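Strömberg Garment Handling Kit - two-arm research bundle

I put this kit together at our Istusley workshop after way too many months of trying to teach arms to fold pants with a policy that only ever looked from overhead. The bundle is what I ended up using myself: matched gripper fingers, wrist camera mounts, and the Stuvcombe training set with the method notes.
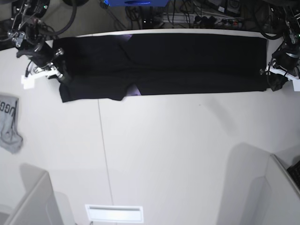
The big idea in the method is tension first, fold second. We train a short "stretch" stage on its own, and the fold stage doesn't start until the cloth is straight enough between the grippers. Dark pants are my favorite test for it (and my least favorite laundry!) - even pulled taut from both ends, with one leg above the other, you still get a diagonal fold near the middle and an uneven lower edge. The stretch score has to put up with that.

What we measured

Out of 3,000 recorded attempts we kept 2,834 for training. Adding the wrist views raised full-fold success by 26 points over overhead only, same arms, same table. I was hoping for maybe ten! 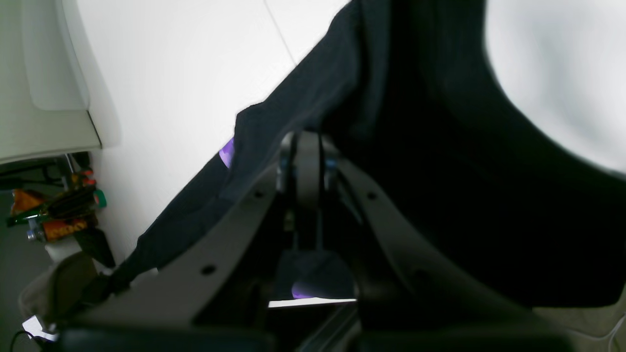

What you get

Gripper fingers, 3 spare sets
Wrist camera mounts, left and right
Stuvcombe training set and labels
Roltness calibration sheet
Method notes, updated in September

Arms and table sold separately.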